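Sorting out the play kitchen

The play kitchen box has been sitting in the hallway since February. It came down from the spare room when we painted, and every week I stepped over it and said I'd deal with it on the weekend. On Monday night, with the kids asleep by 7, I finally tipped the lot out and made a start.

We own far too much of it. Some was bought new, some came from my sister, and a whole bag came from Afshin Moradi two doors up when his youngest started school. He wanted 2 dollars for it and threw in a jigsaw with 56 pieces, all there. Over the years real kitchen things have wandered in as well, so the first job was splitting what belongs to us from what belongs to the kids.

I set out a mixed lot on the table first, toys and proper household bits together, to see what we were dealing with.

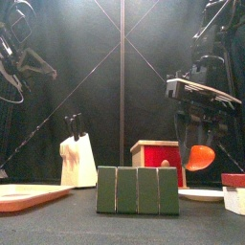

My rule for the household things is simple. If I've bought a replacement, the kids can keep the old one. If I've been looking for it, it goes back in the drawer. By that rule I got back a tea strainer and my good measuring cup, and lost a spatula for good.

Anything sharp or breakable goes back to the kitchen regardless. My son argued about this at breakfast the next day and I didn't budge.

The toys took longer. Wooden pieces got a wipe with a damp cloth and nothing more, as a soaking lifts the paint. Plastic pieces went in the sink with warm water and a squirt of dishwashing liquid, then onto a tea towel overnight. I threw out anything cracked, anything chewed, and a felt sandwich that had gone a funny colour.

Play food is the part that actually gets used, so I was softer on it. The kids run a café out of the laundry most afternoons — the menu is mostly soup — and they notice if an ingredient goes missing. I kept one of each vegetable and put the doubles in a bag for the op shop. The plastic carrot stayed. It's been in every soup I've been served this year.
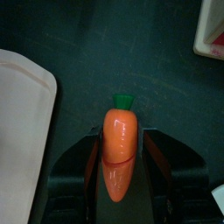 Where it all lives now

I used two tubs with lids, one for food and one for pots, plates and spoons. They slide under the bench in the laundry, where the café is anyway. I wrote the labels in texta on masking tape and will redo them when they peel.

The op shop bag is in the boot of the car. The hallway is clear, apart from the jigsaw, which my daughter has started on the floor.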